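Sosodard's open letter to the paper: fair, or thin skin?

Local Business board > Employers and jobs

millet_road
I'm sure most of you have seen it by now, but for anyone who was busy this weekend: the paper ran its long piece on Sosodard and how little the company pays in county taxes since the abatement deal, and by suppertime the company had a letter up on its own site calling the story "careless from top to bottom" and asking for a correction. I've lived in Millet my whole life and half my family has drawn a Sosodard paycheck at one time or another, so I read both of them twice, with coffee, and I still don't know quite where I come down. The letter says 2863 local jobs. The article says the deal only ever asked for jobs "in the region," and that could mean the next county over. Those can both be true, can't they? What did everybody else make of it?

porchlight40
Good morning millet_road, and thank you for starting this one off politely, the other thread is already a mess. I thought the letter was fair. The reporter gave the company one day to answer a whole list of questions, if the letter is right about that, and I wouldn't care to be treated that way myself. My husband put in 30 years on the loading side and they were good to us, and when the river came up they kept everybody on the payroll.

adance_fan
With love, porchlight, being good to your husband and paying a fair share toward the schools are two separate things! I'm glad about the first one, I truly am. But the letter never gives a tax figure. It goes on for 7 paragraphs and the word "abatement" isn't in it once. If the article had the number wrong I'd expect them to print the right one.

porchlight40
They said they'd sit down with the editor and go over it in person. Maybe that's where the number is.

adance_fan
Maybe so. I'd still like to read it at my own kitchen table, seeing as I help pay the difference.

slowboat
I work in the same business park (not for them, for a little outfit that rents from Cloltent) and what I keep thinking about is the renewal. The abatement comes back before the county in July. A big angry letter makes more sense to me when I remember that date. I don't mean it as an accusation, any company would want to look its best before a vote, and I'd probably do the same if it were my name on the building. It's just that the article didn't mention July much either, and I wish it had, it would have helped folks follow along. 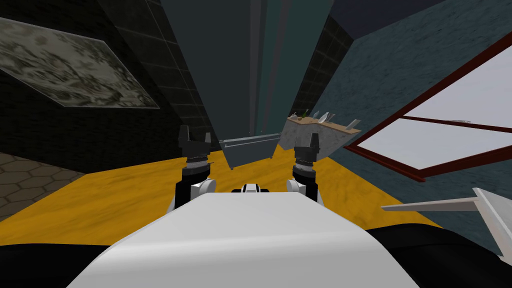
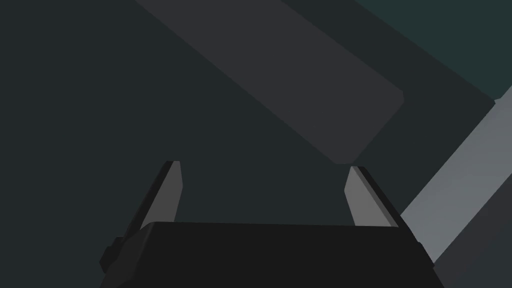
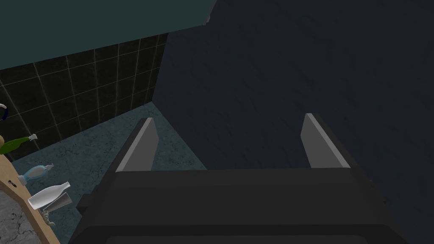 Robot arms, simulated.

tuppence_b
Slowboat, I think you're being a little hard on them over the timing. The paper picked the day, the company only answered it. Where I do agree is that the county ought to post the whole agreement, every page, so we aren't all arguing over two people's summaries of it. I called the clerk's office and was told it can be requested but there's a copying fee, and I said I'd be happy to pay it and share.

millet_road
Oh, put me down for half of that fee, tuppence! And thank you all, this has been a nicer talk than I expected to have on the subject. I'm going to hold off on making up my mind until we've got the agreement in front of us.

adance_fan
Same here, though I'll admit mine is mostly made up already. Let us know when the copies come in.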